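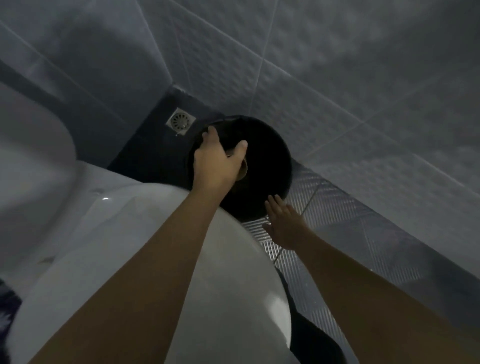
Gruvton Durnow bathroom robot — is the 90-day trial worth the bother?

Share 14
Comments 6

tilewife_ohio
Hello all, long-time reader and a very occasional poster, so forgive me if I ramble. We are thinking hard about the Durnow, the little bathroom unit from Gruvton with the tracks and the one scrubbing arm. They want 2,000 dollars for it, which in this house needs a family meeting, but you do get 90 days to send it back. My knees are not what they were, and the spot I dread most is the back corner behind the toilet. You lean right over the bowl and reach down with both hands, and with anything round and bulky back there you're feeling for the edge of it half blind. We have a floor drain tucked in that corner too, set in a dark strip along the wall, and next to it a run of ribbed tile with those fine grooves going every which way. Very pretty in the showroom! I have regretted it since.

So what I'm asking is whether the arm gets in behind a toilet, and whether it can do anything with grooved tile. The dealer says yes to both, but the dealer also says yes to everything my husband asks.

mopandglow
Welcome in, and don't ever apologize for rambling, it's how I post too. We've had a Durnow since October and I'm fond of it, I'll say that up front. On flat tile it's a treat. I run it while I drink my coffee and the middle of the floor looks better than when I did it myself. Behind the toilet is another matter. The arm reaches in from one side and stops when it feels the wall, and ours leaves a patch at the very back that I still do by hand every couple of weeks. If your toilet sits close to the corner, measure the gap before you order anything. The booklet has a drawing that shows where to put the tape.

grout_about_it
I'm going to be the grump here, with love. I sent mine back. Grooved tile was the whole reason I bought it, and the standard brush skated over the tops of the ridges and left the dirt sitting down in the lines. Gruvton support was very sweet on the phone and told me to buy the 641 brush, which is another 200. For that money I think it should come in the box. A stiff hand brush does it in the time it takes to fill the robot's tank.

mopandglow
See, I have the 641 and I'd say it does get down into grooves, if you let it go over twice and don't hurry it. I agree it should come in the box. But comparing it to a hand brush isn't fair to somebody with bad knees! The hand brush is free if your back works.

grout_about_it
Fair enough, and I was thinking of my own knees there. I still say two slow passes on a small bathroom is a long time to listen to that motor.

basinandbeam
Has anyone here tried the Myklebust? My sister-in-law has one and the arm bends in two places where the Durnow bends in one, so it goes around the back of a toilet more willingly. It's also heavier, and she can't lift it over the lip of her shower, so it lives in the one bathroom and the other gets done the old way. The Clollura people rent both kinds by the month if there's an office near you. I'd do that before I gave anybody a deposit.

One more thing about floor drains. Hers has a square metal one with slots and she lifts out the hair and bits beforehand, or else the brush drags it all over the floor. I can't imagine any of these machines cleaning a drain properly, whatever the leaflet says.

tilewife_ohio
Oh, this is so helpful, thank you every one of you. I went in with a tape measure after supper. The gap on the ribbed-tile side is narrow and dark, and I don't believe that arm is getting down there — it would have to come in from the drain side, where there's another big piece of porcelain in the way. So I suppose that corner stays mine either way, and the question is whether the rest of the floor is worth that kind of money to us.

I'm leaning toward the rental idea. basinandbeam, did your sister-in-law have to pay for delivery?

basinandbeam
She picked hers up, so I couldn't tell you. I'll ask her when she calls.

mopandglow
If you do rent the Durnow, ask them to put the 641 on it before it leaves the shop. They forgot with my neighbor's and she spent a week cross with it over nothing. And come back and tell us how you got on with the grooves, I'd love to have company in liking that brush.

grout_about_it
I'd like to hear too. If it works on yours I may have to eat some of what I wrote, and I'd take that over scrubbing.

Share 14
Comments 9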